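Small networks want a say in the fiber switch-over

When Meltby loses its copper phone lines in September, the change will be handled by a company most of its residents have never dealt with. Karaca owns the ducts, the poles and the exchange building. The firms that send out the monthly bills rent space on all of it, and they say the terms of that rent will decide who is still in business two years from now.

Renzo Melis runs Flandari, an internet provider with 16 employees and customers in Meltby and the villages north of it. He supports the move to fiber. His complaint is with the wholesale contract, which asks smaller providers to commit to 200 lines per exchange before they get the lower rate.

"In Meltby we can reach that," he says. "In the villages there aren't that many houses."
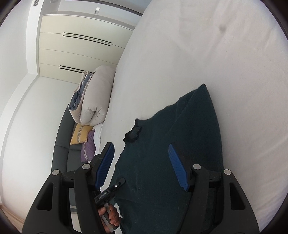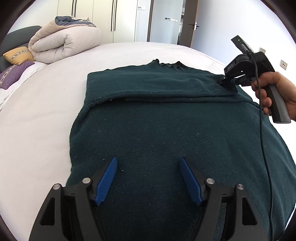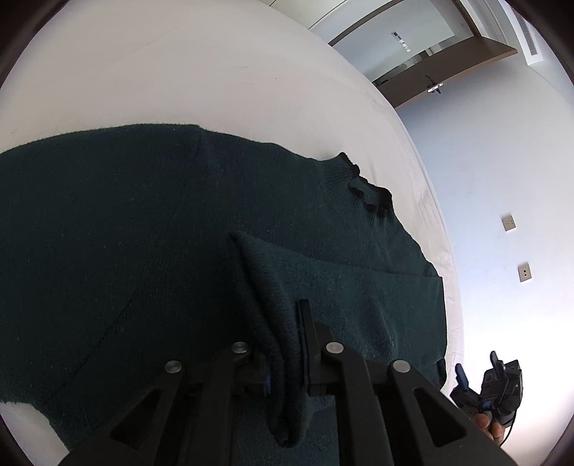 Karaca says the threshold reflects the cost of sending crews to rural sites, and that any provider can buy single lines at the standard price. That price is 30 percent higher. Melis says he can't pass it on to customers, and he can't absorb it for long either.

The regulator has looked at the question once already. Its first review treated the whole region as a single market, in which Karaca faces competition from cable and mobile networks. That is true in the towns. Outside them, cable stops at the last streetlight and mobile coverage is patchy indoors – a point the smaller firms made in writing and now want to make again.

One idea is to let providers pool their orders. Imulent, which sells phone and internet service to farms and small businesses, has offered to place joint orders with Flandari so that both can reach the lower rate. The current contract doesn't mention pooling. Karaca has asked for more time to study it, and its lawyers want to know who would be liable if one partner stopped paying.

The second review is open for comments until the end of the month. Melis has sent his already, along with a map of the lines he expects to lose if the terms stay as they are.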